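Drekwood Newsletter Planner
By Farooqui & Stitham, makers of sensible marketing stationery

Everyone has a newsletter. Most of them went out twice, apologised for the gap, and were never heard from again. The Drekwood is a paper planner for small businesses that would like to reach issue three.

It has 104 ruled pages, two for every week of the year, and a fold-out calendar at the back. Each spread has room for a subject line, a backup subject line for when you come to your senses, the one thing you want readers to do, and a box for what they did instead. The cover is grey card. We tried a motivational quote on it and everyone felt worse.

Start any time you like. The weeks are undated, so a planner bought in January and found again in winter is still perfectly good.
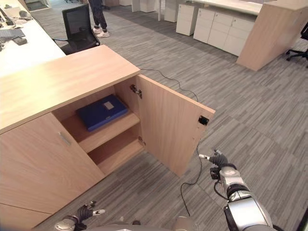
Will it work with the email software I already use?
It's paper, so it gets along with all of them. Write the issue in the planner first, then type it into whatever you're paying for each month.

Inside the back pocket you'll find the Flisport cards, a set of 30 prompts for the days when you've got a send button and no opinions. Some are useful ("What did a customer ask you this week?"). One just says "Go for a walk", and it's the card we get the most mail about.

What you get
Drekwood planner, 104 pages, grey cover
Flisport prompt cards, set of 30
Fold-out year calendar
Sheet of stickers, including "Sent" and "Sent with typo"

Refills come without the cards, as you'll have your favourites by then. Colours other than grey are under discussion and have been for a while.

Orders are packed at our Stitham workshop and posted within 3 working days. Unmarked planners can be returned. Ones with a single heroic entry on page one can't, though you have our sympathy.

Page updated 2024-06-06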